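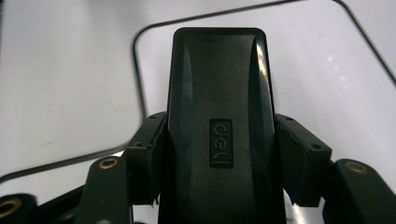

Figure 7. Black plastic item with the maker's name, deli, on a plate on the front. The letters read from bottom to top.

7. Adding Supplies to the Volto Catalog

Use this section after the cabinet has been mounted and the Volto software has been installed on the office computer. You will need an administrator login, a roll of labels and the label printer supplied with the cabinet.

Revised July 12, 2026. Applies to cabinet models 123 and 641.

7.1 Before you start

Check that the label printer shows a steady green light. If the light blinks, open the lid and reseat the roll.

Decide which items will be tracked one by one and which will be tracked as stock. Tools and machines that people borrow and bring back should be tracked one by one. Paper, envelopes, refills and other things that get used up should be tracked as stock. The type can't be changed once the item has a history, so a wrong choice means deleting the record and starting over.

7.2 Creating an item record

1. Log in and select Catalog, then New Item.

2. Choose Single or Stock.

3. In the Maker field, type the name as it is marked on the item. Look on the front first, then on the underside. Molded names are often the same color as the body and are easier to read with a lamp held to one side.

4. In the Description field, enter what the item is, its color and its main material. Keep it short. The cabinet display shows only the first 23 characters.

5. Enter the model number if there is one. If not, leave the field blank. Do not type "none" or "unknown," as these will show up in search results.

6. Select a shelf from the list. Shelves are numbered from the top down.

7. Press Save. The item number appears at the top of the page.

Note: Maker names are not case sensitive. Two records with the same name in capitals and small letters will be grouped together in reports.

7.3 Printing and placing the label

1. Open the item record and press Print Label.

2. Wait until the label has stopped moving, then tear it off against the metal edge. Pulling it early can shift the roll.

3. Wipe the item with a dry cloth. For greasy surfaces, use a little rubbing alcohol and let it dry for a full minute.

4. Pick a flat spot. On items with curved or angled sides, the base or the back is usually best.

5. Press the label down from the center toward the edges.

6. Scan the label at the cabinet. The display should show the description and the shelf number.

Caution: Do not place a label over a vent, a safety warning, a battery door or a moving part. Do not cover the maker's name or the model number — both are needed if the item is ever sent for repair.

Caution: Labels from the Drernura roll are permanent. Use the Bruvov roll for rented or loaned items, and remove those labels before the items go back.

7.4 Setting low stock alerts

Alerts work for stock items only.

1. Open the record and select Alerts.

2. Enter the lowest quantity you want on the shelf.

3. Enter an e-mail address. One address is allowed per item, so a shared mailbox is a good choice.

4. Press Save, then Test. The test message should arrive within a few minutes. If it doesn't, check the spam folder before changing any settings.

Alerts are sent once a day, at closing time, and stop when new stock is scanned in.

7.5 Moving items to another shelf

Select the item, choose Move, and pick the new shelf. There is no need to print a new label. The old shelf stays in the item's history.

When moving a whole shelf, use Move All from the Shelf page. Items that are checked out at the time are not included and will have to be moved one at a time when they come back.

7.6 Common problems

The label will not scan.
Clean the scanner window and hold the label flat, a hand's width away. Shiny surfaces can throw light back into the scanner. Tilt the item slightly and try again. If the label is wrinkled, print a new one from the same record.

The display shows the wrong item.
Two labels may have been switched. Compare the maker and description on the display with the item itself, then reprint both labels.

The Maker list has the same name twice.
One of the entries has a space at the end. Go to Catalog, Makers, select both entries and press Merge.

The shelf list is empty.
The cabinet is not connected. See Section 4 and repeat the Lougher adapter setup — your saved records will not be affected.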